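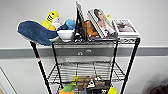 Where Do Toys Go? A Semester with the Brinholm Toy Library

Project report by Lamisi Amoah and Larasati Sumampouw
October 27, 2021

Why we picked this

Both of us grew up with younger cousins, and both of us have watched a birthday present go from best thing ever to bottom of the closet in a month. When our instructor asked for a project on sharing in everyday life, Larasati brought up the toy library on Gornier Street and I said yes before she finished the sentence. A toy library works the way a book library does. Families join, borrow a few things, bring them back and borrow something else. We wanted to know which toys get borrowed the most, how long they last, and what the families think of the whole idea.

A little background

The Brinholm Toy Library opened in the back of a former shoe store and now has 970 toys in its catalog. The building itself dates from 1851 and has the creaky floor to prove it (we loved that floor). Members can take two toys at a time for three weeks. There is a sister branch across the river in Rumov, which is smaller and mostly lends board games and puzzles. We visited Rumov once but did all of our interviews in Brinholm.

What we did

We got permission to read the paper loan cards, with the family names covered up. Every toy has a card, and every loan gets a stamp. We typed the cards into a spreadsheet, sorted the toys into types, and compared the number of stamps. This took much longer than we planned, mainly on account of handwriting. One card said either "train" or "brain" and we argued over it for most of a lunch break. It was a brain! It comes apart and has a stand.

We also handed out a one-page survey at the front desk and got 51 back. Most were filled in by parents, a few by grandparents, and one by a seven-year-old who answered every question with "dinosaurs."

What we found

Building sets were borrowed more than any other type, and it wasn't close. Wooden train tracks came next, then play kitchens and pretend food. Big things do really well, which makes sense when you think about how much room they take up at home. One mother wrote that borrowing a play tent for three weeks was perfect, as by the end of week three she wanted her living room back.

Soft toys were the surprise. We expected them to be popular and they were near the bottom. Several families explained in the survey that a child who loves a stuffed animal does not want to return it – ever. One father said they borrowed a bear, had a very hard goodbye, and stuck to puzzles after that.

Loans also jump in December, when grandparents have visitors and sign up for short memberships.

Problems along the way

Cards for older toys had been replaced when they filled up, and the old ones were thrown out, so those toys look less popular than they are. We marked them in the spreadsheet but couldn't fix them. Our survey only reached people who already use the library. If we did it over, we would also hand it out at the Ayaaba community center, where plenty of families with small kids have never heard of toy lending.

What we'd like to do next

Larasati wants to follow a single toy for a year and talk to each family that takes it home. I want to look at repairs, and at who does them.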